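Practical Robotics, Session 4: Trying Out and Comparing Hand-Held Grippers
Notes by Matilde Patrício, with corrections from Martim Torres

Welcome back, everyone. These notes go with the bench session and they're rather longer than last time's, partly at the request of those who missed the talk and partly, I'm afraid, due to my own inability to leave anything out. Please read them through once before you come in, and then keep them open beside you while you work. You don't need to learn any of it by heart.

What we're comparing

There are two sets of fingers this term. The first is the Ginora set, which has flat pads and a wide opening, and the second is the Tellberg set, which opens less far but has a softer pad. Both fit the same hand-held body, so you can swap one for the other with the short hex key (please put it back in the lid when you've finished, it has gone missing twice already!). The camera and the logging software stay the same throughout, and that matters a good deal, for if you change the fingers and the exposure on the same afternoon you'll never know which of them made the difference.

I've been asked several times which set is better. I do have a favourite, and I'm not going to tell you until the reports are in.

Before you pick anything up

Start with the fingers fully open and hold the tool over the bare table for a few seconds before you reach for anything. I know it feels like wasted time when you're keen to get going, but those first seconds give the software a clean reference for the open position, and it's also your chance to look at the live view and check that both fingers are in it. If one sits noticeably higher than the other, the body has twisted in your hand, and you'll want to turn your wrist a little until they're level.
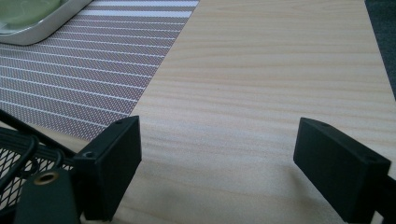 Once you have your open reference, close the fingers slowly on nothing at all, open them again, and do that three times. Look at the width trace on the laptop as you go. It should come down to the same value each time. If it creeps, stop and check the finger screws before you do anything else. A loose screw is by far the commonest fault we see, and last February one group recorded 88 attempts with a finger that was slowly working its way round on its mount. They were very good-humoured about it, and I still felt dreadful.

A word about the table. We use a patterned surface on purpose. The tracking works by following small features from one moment to the next, and a plain, evenly lit surface gives it very little to follow. Stripes are a mixed blessing, as Martim likes to point out, for a repeating pattern can fool the tracker into thinking it has moved by exactly one stripe when it has moved by two, or not at all. So if you see a sudden sideways jump in the path, with everything before and after looking perfectly sensible, that's the first thing to suspect.

The pick tasks

Each group does ten practice picks that don't count, and then 200 that do, split evenly between the two sets of fingers. With four groups that makes 800 for the whole class, which is enough to say something useful when we pool them. Please don't do all of one set and then all of the other. You get better at this as you go along, everyone does, and whichever set comes second will look cleverer than it deserves. Swap after every block of 10.

The large objects are easy and you'll enjoy them. The small ones are where the two designs start to part company. With something tiny you're working right at the tips, and there the fingers have to meet squarely or the object simply squirts out sideways. Come straight down, stop just above the table, close gently, and pause before you lift. Resist the urge to squeeze harder! The linkage has a certain amount of give in it, and extra force at the handle tends to spread the tips apart at the very end, where you least want it.
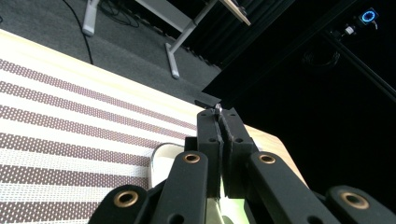 Record each attempt as a success, a drop or a miss. A drop means that the object left the table and came out of the fingers before you meant it to. A miss means it never left the table in the first place. Groups always ask me about the in-between sort, where one edge lifts and the rest stays put, and we count those as misses. Write the word "edge" in the comments column so that we can find them again.

Do fill in the comments column generally, by the way. "Slipped left" is worth ten times as much to me as a bare tick or cross.

Camera settings

Leave the exposure fixed. Automatic exposure is lovely for holiday pictures and a nuisance here, as the black fingers take up so much of the view that the camera brightens everything else until the tabletop washes out. If your picture does look too pale, bring the exposure down one step and note it on the sheet, and then repeat your open reference from the beginning. The Navia software will happily let you carry on without the new reference, so it's up to you to remember.

Writing it up

Two sides at most, please, with one plot of success against object size for each set of fingers. The chapter by Pelletier in the reading pack has a good discussion of fair comparison, and the middle part is the bit you need; the opening is heavy going and you can skip it with my blessing. Say what you'd change about the fingers if you had the drawings in front of you. Somebody last year suggested a shallow groove down the middle of the pad, and we printed a pair to try.

Reports go in the usual folder by Sunday evening. If your log files won't open, send them to Martim before you repeat any picks, as he can usually rescue them.

Next time: mounting the same fingers on the arm, and why your hand-held numbers will look better than the arm's. Bring your sheets with you.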